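Horum Hand-Held Gripper – Set-Up Guide for Demonstrations
Section 3: Showing the floor mopping task to visitors

Use this section when you prepare the mopping station for an open day or for a visit by a school or a customer. Read Section 2 (charging and first start) before you begin. The instructions were written after the January open day in Radville and corrected by Tadeo Mansilla of the Leemans service office in Rarnow.

3.1 Before the visitors arrive

1. Choose a piece of floor that the visitors can see from the front. Smooth floors are good for this task, but they reflect the ceiling lights.
2. Put bags and cables away from the path of the mop. Chairs with wheels should be pushed back to the desks.
3. Charge the gripper to 75 percent or more. With less charge it will start, but it can stop during a long demonstration.
4. Check that the memory is empty enough. One full afternoon in Radville gave us 1,606 short recordings.
5. Put the "Station in use" card where the public enters.

Note: The other stations can continue to work during the mopping demonstration. Ask the colleagues at the desks to keep their chairs in.

3.2 Fitting the mop

1. Switch the gripper to Hold. The status light becomes steady.
2. Put the end of the pole into the socket and push until it does not go deeper.
3. Pull the pole lightly toward the floor. If it moves, take it out and begin again from step 1.
4. Let the flat head lie on the floor and turn the gripper slowly to the left and to the right. The joint at the head must follow without jumping.

Caution: Do not lift the mop by the gripper with the head in the air for a long time. The pole is long and its weight pulls on the socket.

3.3 Giving the demonstration

1. Stand with your feet apart and the pole in front of you. Hold the gripper with both hands.
2. Press Record and wait for the short tone.
3. Make slow strokes away from the body and back again. Each stroke should cover a little of the one before.

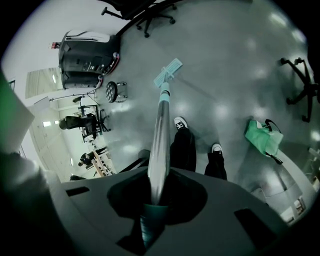

4. Keep your steps small and look at the floor, also when a visitor asks you something. You can answer after the stroke is finished – people are glad to wait.
5. Press Record again to stop. The long tone tells you that the recording is saved.
6. Invite a visitor to try. Stay next to this person and keep one hand ready for the pole.

Note: Children under the height mark on the card can hold the pole together with an adult. They should not hold the gripper alone.

Caution: Use only a little water. If the floor becomes slippery, stop and dry it before the next group comes near.

3.4 Questions you will often hear

Visitors like to know how many recordings the robot needs. For the Radville floor program the answer is 2,333, made by several people with different ways of mopping. Please give this number only for that program, as other tasks need other amounts.

3.5 After the demonstration

1. Switch the gripper to Release and take out the pole. Support the pole with your other hand.
2. Wipe the socket with a dry cloth.
3. Remove the pad from the head and hang it up to dry.
4. Copy the recordings before you charge the gripper again. For the copy procedure see Section 5.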